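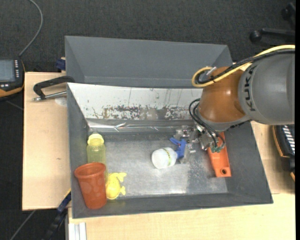 Old band tapes squeal on playback, want to reissue – bake them or just use the LP?

Posted by wobbly_capstan in Recording & Restoration
September 30, 2025

Ok trying to keep this short, on my lunch break.

I played bass in a band called Madano a very long time ago. Guitar, bass, drums, clarinet, a guy reading out of a seed catalog. One album, Drernovum, 200 copies on a label we made up ourselves (Braltitz Records, it was a PO box). Never repressed. There's a bit of interest in it again, a small label wrote to me in March asking if the masters still exist.

They do. 2 reels, quarter inch stereo mixdown, been in my sister's hall closet. Side one and side two. Also a shoebox of rehearsal cassettes but forget those for now.

Put reel one on a friend's deck and it played ok for maybe a minute and then started squealing like a bad fan belt. We stopped. Brown gunk all over the heads and guides. Havent touched it since, and havent tried reel two at all.

So:

Do I bake them myself? Lots of people online say food dehydrator, done. Other people say you will destroy your tape and deserve it.

I got one quote from a transfer place, $1,220 for the whole job including the cassettes. That's a lot for me. The label will pay half maybe, they were vague.

Or do I forget the tapes and do a needle drop off a clean LP? I have a copy that's been played very little. The pressing was never great, side two is long and gets thin toward the middle, and the clarinet on the last track basically breaks up. But it's safe.

Also the label wants to add bonus tracks and bring it up to 16 songs, which I think is too many but that's another fight.

No idea what brand the tape is, boxes dont match the reels. Back of the tape is black and kind of matte if that helps.

Thanks

mudflap_stereo

Just do the LP. Nobody can hear the difference after its on streaming anyway. I did my uncles polka record with a USB turntable and a click remover and everyone in the family was happy with it. $1,220 is nuts. Tape is a pain

half_inch_heather

Please don't play reel two "just to check." And good call stopping when you did.

Squealing plus brown gunk plus black matte back – sounds like sticky shed. The binder soaks up moisture over the years and goes gummy. Back coated tape is the usual suspect. It's very common and very fixable most of the time, so don't give up on the masters.

But find out what the tape is BEFORE you heat anything. Look on the leader, look for anything printed on the back of the tape itself, inside the box, any paperwork from the studio. If it's acetate you do not bake it, ever. Quick test, hold the reel up to a lamp and look through the side of the pack. Light comes through = probably acetate. No light = probably polyester. Yours being black backed is almost certainly polyester but look anyway, takes a second.

Also some old tapes squeal and baking does nothing for them, its a lubricant problem and a different fix. The gunk makes me think yours is the normal kind but I can't tell from here.

DIY baking: yes people use dehydrators, and yes it works. It has to hold a low steady temp for hours and hours, tape has to be on a metal or proper reel and not a cheap plastic one that warps, and you let it come back to room temp slowly for about as long as you baked it. Not a kitchen oven. Kitchen ovens swing all over the place. Not a microwave (someone always asks). Put a separate thermometer in there, the dial on the dehydrator is a rough guess at best.

Splices! A mixdown master will have a splice between every song, and the adhesive dries out. They let go in the middle of a pass. Have splicing tape and a block sitting there ready or you'll be sorry.

After baking you get a window, a few weeks usually, then it starts going sticky again. So don't bake until the deck is cleaned and demagged and aligned and you have a whole free day. If there are tones at the head of the reel use them, thats what they're for.

What I'd do in your shoes: take the cassettes out of the quote. Cassettes are slow, they have to run in real time and somebody has to babysit them, I bet that's a big chunk of the price. You can do those at home on a decent deck. Ask for a price on just the two reels, bake and flat transfer, high res files, no cleanup or mastering. The label should be handling mastering and paying for it.

And do the LP transfer too, as a backup. If there's a dropout on the tape you can patch a second or two from the vinyl. Done that more than once.

Last thing, check who owns the recordings before you sign. If Braltitz was just a PO box then it's probably the band members jointly but get everybody's ok in writing, including seed catalog guy.

wobbly_capstan

Did the lamp thing, no light at all. And there's numbers printed on the back of the tape every foot or so, never noticed, going to look those up tonite.

Asked for a new quote without the cassettes. Dehydrator idea is on hold, my splices look terrible.

Seed catalog guy already said yes. He wants the lyrics printed.

dubplate_gil

Agree with the long answer above, would only add dont rewind it fast at any point. If it has to be wound use the slowest library wind the deck has, and store it tails out after. Sticky tape + fast rewind pulls oxide right off and then there's nothing left to bake.

Also 16 songs is too many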